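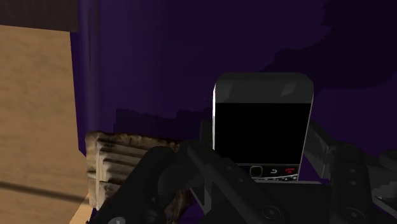 Bianca Ardeleanu has been making the same video game for longer than some of her players have been able to read, and she would like it noted that this was never the plan.

"The plan was a year," she says, over the second pot of tea. "Then I'd get a proper job and be miserable like everyone else."

The game is Skosanthorpe, in which you run the ferry office of a small and disagreeable island. You sell tickets, you cancel sailings, you are shouted at by sheep farmers. It came out in February on PC, sold respectably to the sort of person who enjoys timetables, and has since picked up a following large enough that a console version is on the way. Storkbridge, the studio behind it, consists of 3 people, two desks and a sofa that has seen too much.

Ardeleanu designs and writes. Efua Asamoah does the programming, and Valentin Barbu does the art, the sound and, by his own account, the worrying.

"Someone has to," Barbu says. "Bianca thinks a deadline is a kind of weather."

The early versions had no ferry in them. Skosanthorpe began as a murder mystery, with a detective who arrived by boat and had to wait for the next one home. People who tried it ignored the body and kept going back to the harbour to ask when the boat was leaving. Ardeleanu took this personally for a month or so, then cut the detective.

"The victim's still there," she adds. "He runs the café now. I'd written him all those lines."

There are a lot of lines. The script has 1,230 separate complaints in it, each tied to a particular passenger and a particular kind of bad day, and Asamoah had to build a system to stop the same farmer making the same one twice in a week. It worked a little too well. In one build the passengers ran out of grievances by late spring and started being pleasant, which testers found frightening.

"I had one lad write to say he'd had to switch it off," says Asamoah. "Everyone on the quay just smiling at him. We kept a bit of that for the ending."

The console version has been less of a laugh. The whole game was designed around a mouse, with tickets to drag and stamps to thump, and none of it felt right on a controller. The first attempt gave every desk drawer its own button. Barbu's mother, drafted in as a tester, put the controller down after ten minutes and asked whether there was a film version.

They have since started again. Stamping is now on the trigger, drawers open with the stick, and the ledger — the part of the game players either adore or never look at — has been redrawn in a larger size so it can be read from the other side of a room. Tallberg, the publisher handling the release, wanted the ledger gone. Ardeleanu wanted Tallberg gone. They settled on making it optional.

"It's off by default," she says. "I'm told I agreed to that."

Will there be a sequel? She looks at Barbu, who looks at the sofa. There is a prototype called Nedelcu, set in the lost property office of an inland railway station, and roughly two people outside the studio have played it. One of them liked the umbrellas.

"It's a small thing," Ardeleanu says. "A year, I should think."

Asamoah goes to put the kettle on again.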